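Sep 22, 2019

Cendport has unveiled Gamance, a 47m explorer yacht concept that the yard says will cross oceans at 12 knots on very little fuel. How little, it did not say. There is no build slot, no named owner and no price, and the drawings released so far stop short of showing the engine room.

The design sleeps 12 guests in a layout credited to Fathima Bhattacharjee, formerly of the Grerbridge studio. Cendport calls the style "residential at sea", a phrase we have now heard from most yards with a rendering to sell.
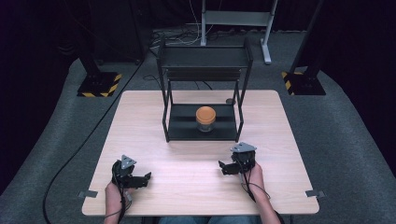 Storage is where the brochure gets carried away. It promises "open, honest joinery" through the main saloon and galley, with hardly a cupboard door in sight. An open two-level rack with an orange-lidded jar on its lower tray is fine on a table ashore. Put the same idea in a galley in a beam sea and somebody will be on their knees looking for the jar. Asked about fiddles and latches, Cendport said the details would be "resolved with the client".

The yard's last concept, the 2-deck Sultana, was announced in March with a similar amount of fanfare and has yet to find a buyer. Bhattacharjee says Gamance is further along, with tank testing booked and a hull form already settled. She would not name the test centre.

Cendport says it could deliver within three years of a signed contract — a brisk program for a yard whose biggest launch to date is well under this size.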